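Small apartment, second winter

2024-09-06

When I moved to Larkville I had two suitcases and a rice cooker. I wrote in this blog at that time that I would never again own more than I can carry up the stairs by myself. Some of you remember it and you remind me of it in the comments, thank you. Now I have a sofa.

The apartment is on Jimside, above the shop that repairs sewing machines. I pay 1,093 dollars for it every month, with water included and heating not included. The first winter I did not understand what "heating not included" means. In February the bill came and I understood it very well. This is one reason why I started to think seriously about how the rooms are used. I decided to live in the warm part, that is the kitchen and the corner of the living room next to it, and to leave the bedroom for sleeping only. So everything I need in a day had to fit into that warm part, and there it got crowded.

My first idea was shelves. I bought one from Nechyporuk, the used furniture place behind the bus station, and the man there let me have it for 80 dollars with delivery. It is a good shelf, heavy, somebody painted it green and later painted it white, and the green comes out at the corners. I put books on the top and cooking things on the bottom. For three weeks it looked like a shelf in a magazine. Then it looked like my shelf. The problem was the middle. In the middle I put all the things that have no name as a group: batteries, the measuring tape, gloves, letters from the insurance, a candle. Each time I was looking for the tape I had to move the candle.

My sister sent me a set of Trorari boxes, with lids. They are made well and they stack nicely, but I found that I am a person who does not open lids. If a thing goes under a lid it is gone from my life. I found my winter hat in one of them in spring. In the language I grew up with we have a saying that means more or less "the closed cupboard eats," and I never thought about it until those boxes.

Hanna Zieliński from the second floor has the same apartment as mine, only turned around like in a mirror. She has two grandchildren who visit and still her living room is calm. I asked her what is the secret and she looked at me as if I asked how to boil water. She said she keeps everything in open baskets, and if the basket is full, something has to leave. She does not sort inside the basket. I was a little shocked by this, I always believed that order means sorting.

I tried it with the middle of my shelf. It took me one evening and I threw out a lot of dead batteries. The paper letters I put in a folder, because paper in a basket becomes soft and I did not like it.

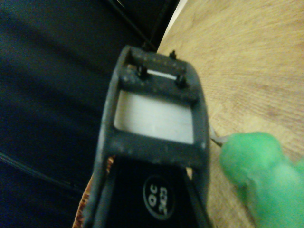
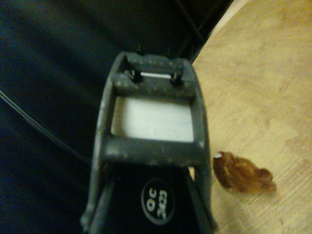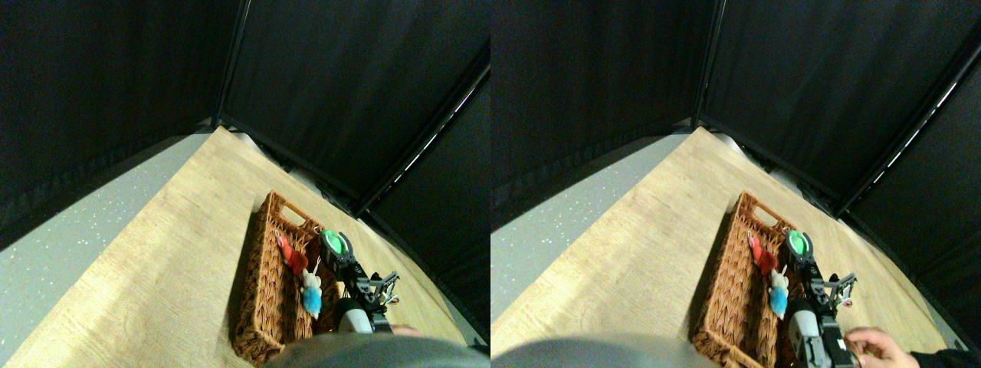
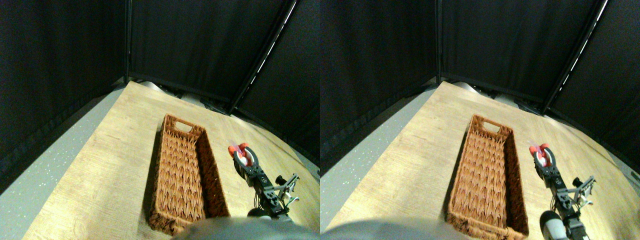 What I still have to decide is the floor next to the sofa, where things are put down when I come home and where they stay. The round baskets in the stores here are pretty but they waste the corner, and over half of them have no handle at all, so you have to hug them when you move them. I would like a rectangular one, woven, in brown, with the opening for the hand made in the side itself, like the wicker one in the third picture. Hanna says I should measure first. In that one the red plush toy and the little mouse with the blue body lie together in the open and you find them with one look, and I would like the same for my gloves and my reading glasses. The place by the sofa is narrow, and the door of the balcony must still open.

I also want to try leaving one shelf empty. A reader wrote to me that she does this for 9 months of the year and fills it only when the family visits. I don't know if I have the character for it. The rice cooker is already looking for a new place, it stands now on the window sill, and when it works the glass gets all foggy and I can't see the street.

Next time I will write about the curtains, I have cut one of them too short.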